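Small plastic item turns in the gripper when I teach by remote control

posted by Ronum
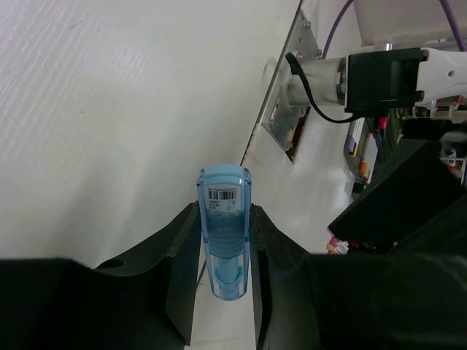
I am teaching an arm to pick up small stationery and put it in a tray, by driving it with a leader arm. I have 145 recordings now. The pick is mostly fine, but during the lift the item often rotates a little between the fingers, and then the place is crooked. It happens most with smooth plastic things that are wide at one end and narrow at the other. Should I delete all crooked recordings, or must I change how I drive? I squeeze already as much as I dare.

Katene

Squeezing more can make it worse. On a shape that gets narrower, the fingertips hold only at two small places, and the item swings on this line like on a hinge. Try to grasp closer to the heavy part, and close slowly. When the fingers touch, wait a moment before you lift. I count "one, two" in my head - it looks silly but it made my recordings much more equal.

About deleting: I would keep the ones where you corrected the angle before placing, because the arm needs to see how to recover. Delete those where you placed it crooked and just stopped. I began with 100 recordings for one item and threw away a lot of them. Also look at the wrist view when you drive, not at the table directly. If you can't see the grasp in the wrist view, the policy can't see it either.

Clanik

just record more. 1000 is good

Brirkari

I don't agree with the answer over mine, more of the same mistake will only teach the mistake. Katene is right about the slow closing. I would add thin rubber on the fingertips, but do it before you record again. I changed mine in the middle of a set and had to start over in November.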